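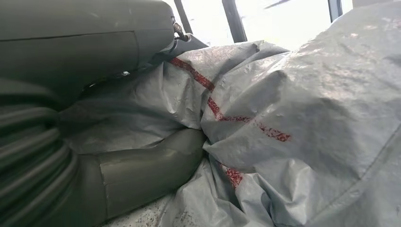 ## Pre-run checklist, soft bag picking (Garside cell)

Filled in by me, read over by Temitope Odukoya. We're testing whether the Plarnosano grasp policy does better on crumpled bags when it gets the wrist views as well as the head view, so most of what I check is hands and cameras.

- [x] **E-stop, both sides.** Fine. The button by the conveyor is stiff – I'd like it swapped before January.
- [x] **Finger joints, full open and close.** All good. I do this by hand first, then from the Ovano panel, and I'm much happier for it.
- [x] **Wrist cables.** Watch the slack when an arm goes up high! I want a loop, but a small one.
- [ ] **Wrist sensor brackets.** Left is tight. Right moved a hair when I pushed it, so I've left this open until somebody finds the torque driver. 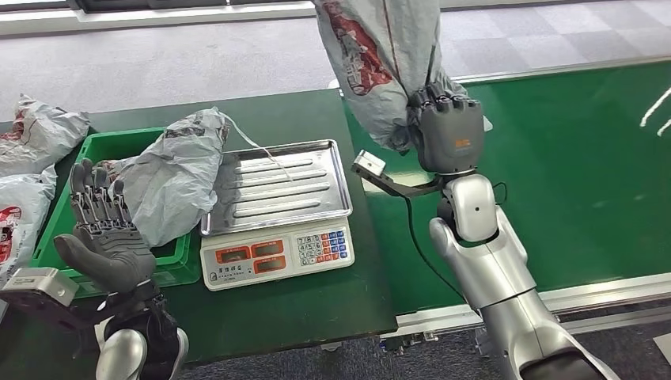

- [x] **Scale zeroed.** I used the 200 g check weight, then the 1,000 g one. Zero it again after any long break, please.
- [x] **Loose string and ties.** Look on the tray too. A bit of string won't weigh much, but it can snag a finger, and then the trial gets logged as a policy failure when it was really housekeeping.
- [x] **Conveyor stopped and clear.** Yes.

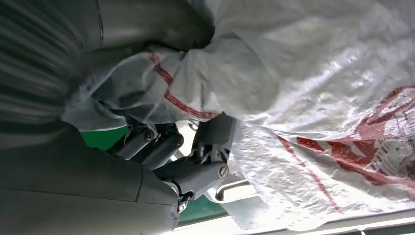
- [x] **Pinch points at the linkage.** Fabric loves to get in there. If a fold is caught, open the jaw slowly and don't yank (I've yanked, it's bad).
- [x] **Screws at the finger pivots.** Snug on both hands.
- [ ] **Log space.** Trial 1,939 is the last one saved in Flusano. Room for more than 9 hours, but I still need to move the old runs over.

Two open items, then. The bracket has to be closed before we run; the log one can wait until lunch.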